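Plemness 餐具归位记录：数据说明

版本日期：2026年7月30日
维护：Rin Mizuno
布置与物品清单：Gonçalo Guerreiro

一、内容概要

Plemness 收录的是小型餐桌上的餐具摆放与归位过程，重点在桌面、餐垫、盘子、刀具和沥水架之间的位置关系。全集共468段记录，分属16种桌面布置。其中228段在 Felilen 的房间录制，其余在 Ostavholm 录制。两处的桌子不同，餐具有一部分是共用的。

本说明只介绍 Felilen 部分的桌面与物品。Ostavholm 部分另有一份说明，放在同级目录的 ostavholm 文件夹里。

二、目录结构

felilen/
 layouts/ 各布置的文字清单
 clips/ 记录本体，按布置编号分文件夹
 stills/ 静态图
 notes/ 录制当天的手写备注，已转成文本
ostavholm/
 结构同上，没有 notes 文件夹

每个布置文件夹里有一份 items.txt，一行一件物品，先写名称，再写起始位置，最后写目标位置。位置用桌面分区表示，分为左、中、右，各区再分远、中、近。远近以坐在桌边的人为准，靠人一侧为近。

三、桌面

桌子为长方形，浅色木面，木纹细密，呈波浪状，局部有椭圆形的纹样。桌面会反光，反光处颜色发白，木纹变淡。做桌面分割或者按颜色找物品时，请留意这些发白的区域，它们不是物品，也不是污渍。我们早期的标注里有几处把反光标成了白色餐巾，已在本版改正。

桌下是灰绿色地毯。地毯不在标注范围内，落到地上的物品统一记为“离桌”。

四、物品

沥水架：深色细金属丝，窄长形，侧面是竖向的格栅。多数布置里放在中区，长边由远到近。
木柄餐具：插在沥水架里，柄朝外斜。插好之后通常只看得见柄，头部被遮住，所以标注时只标柄，名称一律写“木柄餐具”，不去猜是哪一种。
餐刀：银色刀身，棕色木柄。放在餐垫上时横放。
盘子：黑色，圆形，边缘略高。
餐垫：灰白细条纹，长方形，条纹由远到近，铺在右区。

物品购自不同的地方，没有成套。盘子原来有两只，另一只在试录时磕了边，没有再用。Georgiev 清单里提到的木托盘属于 Ostavholm，不要在这边的记录里找。
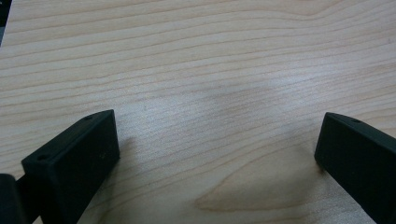
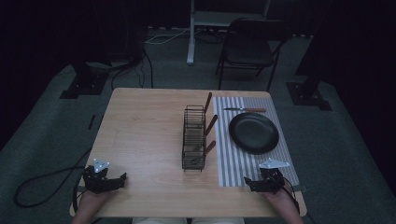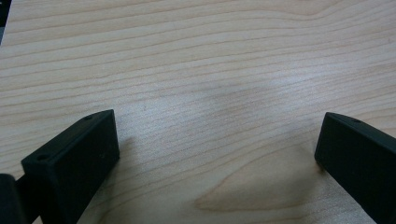 Felilen 部分的浅色木桌面；第二张可见沥水架、条纹餐垫、餐刀和黑色圆盘。

五、标注规则

1. 物品的位置以底部接触桌面或餐垫的部分为准。放在盘子里的，记“盘内”，不再写分区。
2. 餐垫算作物品，也算作承托面。餐刀放在餐垫上，写“餐垫，远端”或“餐垫，近端”。
3. 刀尖的朝向单独记一列，取左、右、远、近四个值。斜放的取最接近的一个。
4. 沥水架里的餐具按柄的位置由远到近编号。架子被挪动后编号不变。
5. 看不清的一律填“未知”。宁可空着，也不要按布置清单倒推。

两名标注者意见不一致时，由 Rin Mizuno 看过原记录再定。改动写在 changes.txt 里，附布置编号和段号。

六、下载与大小

静态图共800张，和记录本体分开打包，可以单独下载。只想看物品和布置的人，下载 layouts 和 stills 两个包就够用。解压后请保留原文件夹名称，items.txt 里的路径是相对路径。

七、已知问题

部分近距离静态图里只有空的木面，没有餐具，这类图的物品列为空，属于正常情况，读取时请不要当作缺失值丢掉。

条纹餐垫的边缘在少数布置里有轻微卷起，盘子放上去以后会压平，标注没有区分这两种状态。

木柄餐具互相很像，跨布置时编号不对应。需要跟踪同一件餐具的，只能在同一段记录内进行。

notes 文件夹里有几条备注提到“圆垫”，指的是一块后来撤掉的杯垫，正式记录中没有出现。

八、使用条款

可用于研究和教学，可以修改后再发布，请保留本说明并注明版本日期。引用时写 Plemness 即可，需要区分部分的写作 Plemness（Felilen）。

下一次更新计划在11月，内容是补齐 Ostavholm 部分的刀尖朝向一列。发现标注错误请写明布置编号和段号，寄给 Gonçalo Guerreiro，地址在压缩包根目录的 contact.txt 里。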